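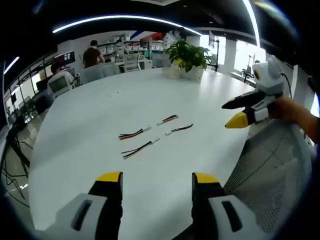 Four short harnesses on the round table, the near gripper's fingers held wide apart.

Picking Up Wire Harnesses With the Foley Hand Gripper

February 28, 2023

If you've built your Foley and tried it on blocks and cups, small cable work is the next thing to try, and it's so much fun! Thin wires flop, the connectors are tiny, and you learn a lot about your fingertips in one afternoon at the workshop.

What you need
A finished hand-held gripper (2 if a friend is joining in)
A few short harnesses with plastic connectors
A plain, light-colored tabletop
The Brolness logging script, already installed

Step 1. Check the fingers
Squeeze the trigger all the way and let go. Both fingers should open to the same width every time. If one lags, back its pivot screw off a quarter turn and try again. Wipe the tips with a damp cloth (dust makes them slippery!).

Step 2. Set the width
Run the Brolness calibration with the fingers fully open, then fully closed. On my build, closed reads 1,753 and open reads 2,000. Yours will differ, so write both numbers down and put them in the settings file.

Step 3. Lay out the harnesses
Spread them out with a finger's width between them and point the connectors different ways. It's tempting to line them all up, but mixed angles give you much better practice.

Step 4. Grab the connector
Come in low and slow with the fingers wide open. Close on the connector body, and keep off the wires, which roll out of the grip. Lift, hold for a moment, set it down somewhere new.

Step 5. Repeat
Do 10 pickups per harness, then turn each one and go again. Save the log after every set.

If the connector keeps twisting, try the softer Plastent tips. I swapped mine in March of last year and haven't gone back. The mounting holes are the same, so you only need a small hex key.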